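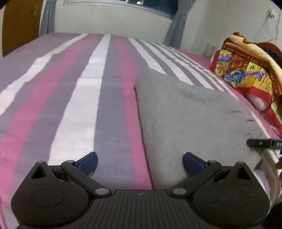 2023年10月

毛布をたたむ、という仕事について今日はずっと考えていた。たたむだけなら私でも一分かからない。寝ぼけていてもできるし、電話を肩にはさんだままでもできる。ところが昼に読んだ記事では、これが家庭用ロボットの「次の関門」なのだそうだ。次の、という言い方が気に入らない。前の関門はいつ越えたのか。掃除機が床を走りまわるようになってからもう長いこと経つが、うちのは相変わらず玄関の段差の手前で止まって、助けてくれと鳴く。

記事に出ていたのはClumardという会社で、寝室の片づけを任せられる機械を出すという。動画がついていた。白い部屋、白いベッド、白い毛布が一枚。腕が二本おりてきて端をつまみ、持ち上げ、半分に折る。きれいなものだった。ただ右下に小さく倍速の表示があり、画面の上のほうが一度だけ不自然に切り替わる。あそこで人が直したな、と思った。証拠はない。疑り深いのは昔からだ。

動画のベッドには何も載っていなかった。人の暮らしているベッドには物が載る。菓子か何かの派手な袋だの、飲みかけのコップだの、コードだの。私のところなど、今朝は読みかけの本と爪切りと靴下の片方が掛け布団の下から出てきた。毛布をたたむ前に、まずコップをどかさなければならない。どかすには、それがコップだとわからなければならない。透明なものは機械の目には見えにくいらしい。見えたとして、どこへ置く。台所か、枕元の台か、もう一口残っているから戻しておくのか。ここまで来ると、もうたたむ話ではなくなっている。

夕方、Viera Mikušに電話した。三月まで同じ工場にいた人で、今はSistdenという倉庫の自動化の現場に詰めている。こちらが記事の悪口を言い始めたら、しばらく黙って聞いてから、箱は得意よ、と言った。箱は形が変わらないから。彼女の現場では箱を積む機械が四台あって、調子のいい日はほとんど手がかからない。それは認める。私も工場で見てきた。同じ部品が同じ向きで流れてくるかぎり、機械は人間より辛抱強い。

布はどうかと訊いたら、笑われた。去年、返品の衣類をたたむ試験をやったのだそうだ。四十枚のうち、人が手を出さずに済んだのはタオルが大半で、セーターはほぼ全滅。袖が裏返っているともう駄目。営業の資料には成功率八十五パーセントと書いてあったらしいが、何を成功と数えたのかと彼女が訊いても、はっきりした答えは返ってこなかった。端がだいたい揃っていればよし、ということだったのかもしれない。私の母なら全部やり直させただろう。

それでもViera は私ほど冷たくない。指先がよくなった、と言う。前は硬い金属の爪だったのが、柔らかい当てものがついて、つまむ力も加減できるようになった。人が同じ形の道具を手に持って、実際の部屋で物をつかんでみせて、その動きを覚えさせるやり方も増えているという。机の上の模型ではなく、本物のベッド、本物の散らかり方で。それは少しまともに聞こえた。整えた部屋で百回うまくいくより、しわの寄ったシーツの上で一回失敗するほうが学ぶことは多いだろう。

ただ、と私はまた言った。ジョーが二つだけで毛布の角をつまんで、その先は。毛布は持ち上げたところから形が変わる。つまんだ端はまっすぐでも、反対の端はだらりと垂れて、下に敷いたシーツまで連れてくる。人間はそこで膝を使い、顎を使い、空いた手のひらでさっと払う。考えてやっているわけではないから、やり方を訊かれても言葉にならない。言葉にならないものは手本を見せるしかないのだが、手本を見せる人間もまた、道具を持てば普段とは違う動きになる。はさむ道具では払えない。払えないから、つまみ直す。そうやって覚えた機械は、つまみ直すのがうまい機械になるのではないか。

Vieraは、それでもたためればいいじゃない、と言った。まあ、そうだ。

電話のあと、Thibodeauxの古いカタログを引っぱり出してみた。工場にいたころ展示会でもらってきたもので、表紙に家事ロボットの絵が描いてある。エプロンをつけて、アイロンをかけている。五年以内に一般家庭へ、と書いてあるが、もらってからとっくに五年は過ぎた。会社のほうは今、駐車場の機械を作っているらしい。裏表紙に自分の字で「高い」とだけ書いてあって、値段は書いていなかった。いくらだったのか思い出せない。

値段のことも考えた。Clumardはまだ公表していない。Kenettiのほうは月ぎめで貸すつもりらしく、故障したら取り替えに来るという。故障したら、か。うちの階段を誰が上げるのだろう。エレベーターのない四階で、洗濯機を入れたときは二人がかりで、踊り場の壁に今も傷が残っている。寝室は狭く、ベッドの片側は壁についている。機械が立つ場所を作るには箪笥を捨てることになる。箪笥を捨てたら服がベッドの上に載る。

父が寝ついていたころなら、それでも借りたかもしれない。毎朝シーツを替えるのは腰にきた。あれを半分でもやってくれる機械があったら、多少たたみ方が汚くても文句は言わなかったと思う。だから腹が立つのだ。必要な人がいるのを知っていて、白い部屋の動画を見せる。遅いなら遅いまま、失敗したら失敗したまま見せてくれれば、こちらも待ち方がわかる。

Vieraが、来月こちらへ来るついでに現場の映像を見せてくれると言う。編集していないやつを、と念を押しておいた。長いわよ、と言われた。長くていい。お茶菓子を用意しておくこと。

寝る前に毛布をたたみ直した。角が揃わず、二度やって、そのまま足元に置いた。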